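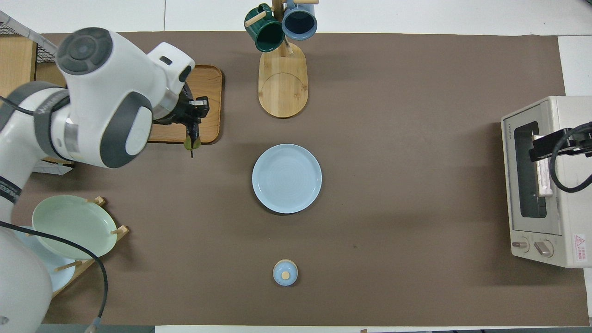
A mug tree with two mugs, a light blue plate and a wooden tray on a brown mat.

Tableware Lending Room: Frequently Asked Questions

The Latow Tableware Lending Room provides everyday dishes, trays and stands to residents for household use, small gatherings and temporary housing. The answers below apply to all loans made at the front desk. They were last revised on June 7, 2022.

Who may borrow?
Any resident aged 18 or over who holds a current Latow card may borrow. Organizations must name one person who will sign for the items and remain responsible for them until they are returned.

How many pieces may I take at one time?
A household may have up to 20 pieces on loan. A registered organization may have up to 64. Each mug, plate, tray or stand counts as one piece. A mug tree is recorded separately from the mugs that hang on it.

How long does a loan last?
The standard loan is 14 days. One renewal is allowed if no other borrower has reserved the items. Reservations for November should be made early, as demand for serving pieces is high in that month.

Do the pieces match?
Most do not. The collection was assembled from several donations, and colors vary. Borrowers who need a uniform set should ask for the Bepari plates, which are kept together and lent only as a group.

How should mugs be placed on a mug tree?
Hang each mug by its handle and distribute the weight evenly on opposite sides of the post. Mugs should be dry before they are hung. Please do not place more than one mug on a peg, and do not carry the tree with mugs on it.

May wooden items be washed in a dishwasher?
No. Trays, mug trees and other wooden pieces must be wiped with a damp cloth and dried at once. They must not be soaked. Do not apply oil or polish before returning them; the desk uses a single product on all wooden items, and mixing finishes leaves the surface sticky.

May a wooden tray be used to serve food directly?
Dry foods such as bread and wrapped sweets may be placed on a tray. For anything moist, use a plate or a liner. Artificial leaves and similar decorations are permitted if they are not glued, pinned or taped to the wood.

Is a mat required under the dishes?
A mat is recommended on glass and stone tabletops. Mats may be borrowed on request and do not count toward the piece limit. Shake them out and return them rolled, never folded.

What happens if something is chipped or broken?
Bring all of the pieces back, including fragments large enough to identify. Report the damage when you arrive. There is no charge for the first mug or plate broken in a calendar year. After that, the replacement fee on the loan slip applies. Chipped pieces are withdrawn from lending in all cases.

Can I donate tableware?
Donations are accepted by appointment. Items must be clean and free of cracks. Questions may be addressed to Napaporn Rojanasak, Lending Room Supervisor, at extension 1844.

Related pages
Care of Wooden Trays and Stands
Reserving the Bepari Plates
Loan Slip and Replacement Fees
Gunar Annex: Table Linen Loans
Directions to the Initz Street Entrance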